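How to Sew and Tie a Simple Interrupted Stitch on Practice Tissue

Posted 2 April 2020 in Skills Pages, Gallau Suture Club

The simple interrupted stitch is the first one most of us learn and I still love it! One bite in, one bite out, a knot, a snip, and the cut edges are lying next to each other as if they'd been waiting to do it. Each stitch stands on its own, so a bad one can come out without wrecking its neighbors, and you get to start fresh every time. For a beginner that is a wonderful thing.

I wrote the first version of this page for the intro evenings in Prarkbridge, where people kept asking for something they could read beforehand. It has grown since then. It's about practice on tissue and pads only, and it won't make anyone ready to close a wound on a person or a pet. Leave that to people who have been trained and signed off to do it.

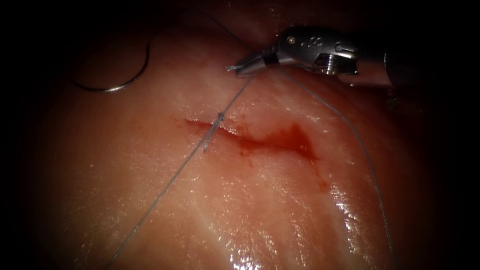
Tamsin Orrell

What you need

A piece of practice tissue or a soft pad, big enough that you can cut in the middle and still have plenty of margin
A curved suture needle with thread attached
A needle driver
Something to grasp with on the other side, either forceps or a second driver
Scissors for the thread
A scalpel or sharp blade for the incision
A good light with a dark surround, if you can manage it
A sharps container, or a hard tub with a screw lid

On thread: pick a color you can see. Gray and blue look lovely on the card and then vanish the moment they cross a shadow, so move your lamp before you blame your eyes. I used a reel of Stestov practice thread all through my first year, mostly for the color, and I'd still tell a beginner to go a size thicker than they think they want. Thick thread shows you what your knot is doing. You can go finer once your hands know the pattern.

Making the incision

Short is good. A long cut is tempting because it looks like more practice, but it gapes, it slides around, and you spend the whole session chasing it. Make a short one across the middle of the tissue and go straight down with the blade. If you slant it you end up with one thin flap and one fat one, and the thin one will tear.

Real tissue is moist and a little springy and it won't give you a ruler-straight line. Don't fuss over that. A slightly wobbly cut is better practice anyway, because you have to look at both sides before deciding where the needle goes. If the surface starts to dull or feel tacky, mist it with a bit of saline.

Loading the needle

I could talk about loading all day. So many ugly stitches were already ugly before the point touched anything!

Hold the needle with the tips of the jaws, somewhere between the middle of the curve and two thirds of the way back from the point. Too close to the point and you run out of needle halfway through the bite. Too close to the thread end and it bends or spins on you. The middle is a friendly place to start, and on soft tissue it may be all you ever need.

Look at the angle too. The needle should stand more or less square to the jaws. Tilted forward or back, it will try to travel sideways, and you'll come out somewhere you didn't plan. If it isn't right, lay it down on the tissue, let go, and pick it up again. Try not to correct it in mid-air with your fingers. People do, and that's how people get poked.
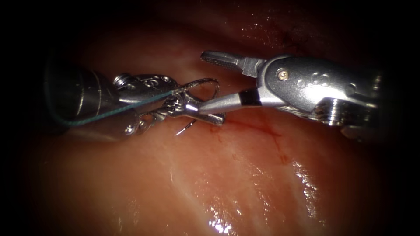 Needle gripped near its middle, with the sharp point toward the tissue.

Taking the bite

1. Steady the far edge of the incision with your grasper. Steady it, don't pinch it. Crushed tissue turns mushy and the stitch pulls through.

2. Set the point down a little way back from the edge, and bring it in as close to straight down as you can. Everyone wants to come in flat. Flat gives you a long shallow bite that rolls the edge under, and then you wonder why there's a ditch where your nice seam should be.

3. Rotate. The needle is a curve and wants to move along its own curve, so let your wrist turn and let the shape do the work. If you feel yourself pushing forward, stop, back up, and roll it instead.

4. Come up in the middle of the incision if the bite feels wide, pull through, reload, and take the second side separately. Two bites are completely fine. Plenty of very good people do it every time.

5. Enter the near side at the same depth you left the far side. Depth matters more to me than spacing. Uneven depth makes one edge ride up over the other like a badly hung cupboard door.

6. When the point comes out, grab the needle behind the point and never on the point itself. Follow the curve out. A point that has been squeezed is a blunt point, and a blunt point is miserable company for the rest of the session.

7. Draw the thread through gently until you have a short tail. I like mine at 2 centimeters when I'm teaching. It's long enough to catch and short enough that it doesn't wander into the next loop.

Before you tie, park the needle. Lay it on the tissue well away from where you're working, somewhere you can see it, with a bit of slack in the thread. It sounds like housekeeping, but a needle dangling off the end of a strand will catch on everything in reach, including you.

Tying the knot

Now the fun part, and the part that made me want to throw my whole kit into the lake when I was learning. Stick with it!

1. Hold the long strand, the one with the needle on it, a comfortable distance from the tissue. Keep the other instrument closed and bring its tip down over the middle of the incision.

2. Wrap the long strand around the closed jaws twice. Move the thread around the instrument in an easy circle. Tiny circles are the trick, as big sweeping ones let the loops fall off.

3. Without letting the loops slip, reach the tip toward the short tail, open just enough, and take hold of the very end. If you grab the tail halfway along you'll drag a bunch of thread back through the loops and get a bow, which looks cute and holds nothing.

4. Pull the short tail across to the other side and the long strand the opposite way. Your hands trade places. Watch the loops lie down flat, and stop as soon as the edges touch.

5. Second throw, one wrap this time, in the opposite direction. Catch the tail, pull across, lay it flat.

6. Third throw, one wrap, direction switched again. Snug it down and you're done.

The switching is what makes the knot square. Go the same way every time and you get a granny knot that slides. If you lose track, look at which side the short tail is on: your next wrap starts with the instrument between the two strands. I said that sentence out loud to myself for the whole of May and it finally went in.
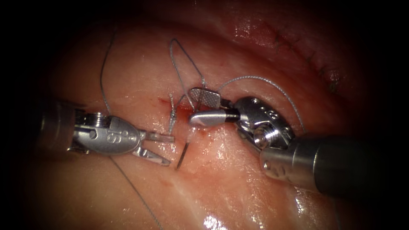

And please, keep your tension low. I know I go on about it. The edges should meet and maybe pout up a tiny bit along the line. If the tissue is puckering or going pale under the thread, you've strangled it, and on a real patient swelling would only make it tighter. Cut it and do another. I'd much rather see a soft stitch with a flat knot than a bulletproof one with the edges bunched up underneath.

Cutting and moving on

Hold both ends up together, slide the scissors down toward the knot, turn the blades slightly and snip. Leave yourself little ears of thread so the knot has something to work with if it settles. Nudge the knot to one side so that it doesn't sit right on the cut.

For your first stitch I'd go to the middle of the incision. It splits the job into two smaller ones and the rest of the cut calms down right away. Then halve each gap, and halve again if there's still any daylight. Others start at one end and march along, and that works too, but it's easy to finish with a little pleat left over at the far side.

When it goes wrong

The needle spins in the jaws. You may be gripping too far back toward the thread, or the jaws aren't fully closed. Reload nearer the middle.

The thread frays at the end. It happens with tails that have been grabbed again and again. Trim the fuzzy bit off, or if there isn't enough left to trim, catch it slightly lower and be gentle.

Strands crossing everywhere. Stop pulling! Nearly every tangle I've seen became a knot when somebody tugged it. Open the jaws, let go, lift one strand clear at a time, and find the short tail before you do anything else.

The first throw loosens before the second goes on. Check that you really had two wraps. If you did, keep a touch of tension on the long strand while you set up the next one.

The edges roll in. Go back to the bite and bring the point in more upright.

The tissue tears. Your bites are too near the edge, or you pulled up and away when you should have pulled across. Move back a bit and try a fresh stretch.

How much practice

More than you'd like, in smaller helpings than you'd think. I kept a tally in the back of my Kiều notebook and stitch 266 was the first where I put a little star next to the number. Plenty of the ones before it were fine, but on that one I noticed I hadn't been talking myself through the wraps. Short sessions helped me far more than long ones. After 13 knots in a row my shoulders creep up and the stitches get worse, so that's when I stand up and make tea.

Try a session of only loading and unloading. Try one of only bites, no knots, pulling the thread right out again each time. Then put it all together and enjoy how much calmer it feels.

Clearing up: needles into the sharps tub first, before anything else gets moved. Bag the used tissue and get it out of the house the same day. Wash and dry the instruments with the jaws open, and wipe down the table twice.

Next page in the series: the vertical mattress stitch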